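# Skultilel issues cable and clearance rules for two-arm cells

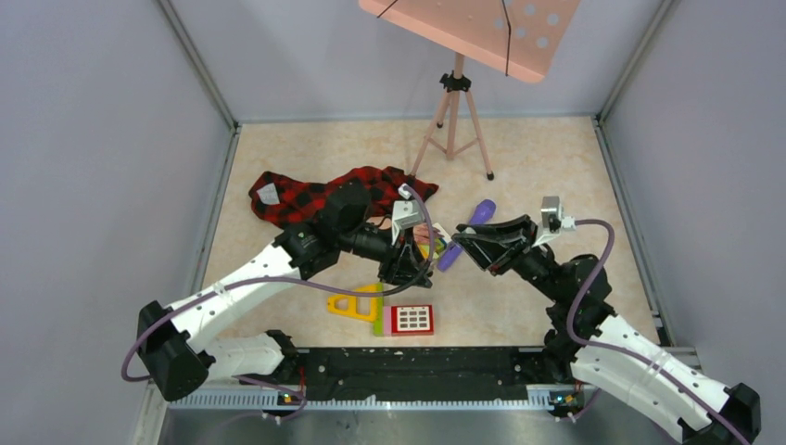

4 February 2020. Skultilel has published a revised code of practice for bench-scale work cells in which two robot arms share one floor. The document replaces guidance issued in October and applies to all cells run by Skultilel and its contract sites at Jaria and Stosness.

The main change concerns the shared zone between the arms. Operators must now set a minimum gripper-to-gripper distance in the controller before a session starts, and the value must be written in the cell log. Under the earlier text, the distance could be left to the operator's judgment. A cell with no logged value may be run only at reduced speed.

Wrist camera cables are covered for the first time. Each cable must have enough slack for full wrist rotation and must be secured along the forearm link. A loop may pass near the gripper, but it may not enter the space between the fingers at any point in the programmed path. Cables are to be checked after every 555 operating hours, or at once following a protective stop.

The code also deals with loose items. Cloth, toys and other objects may be placed anywhere on the floor panel, provided that the arms can reach their home positions without contact. Tall stands must be entered in the collision model along with anything they support.

Toon Bakker, who edited the text, said the cable section drew on a review of 516 stop reports from the two contract sites. "Nearly half listed a cable as the first thing to check," he said. "The old guidance had one sentence on the subject."

Van Leeuwen, which supplies floor panels and side rails to the sites, will add reference marks for the shared zone to new panels. Existing cells have 1,000 operating hours to comply. Version 2 of the inspection form is required from the first check under the new code.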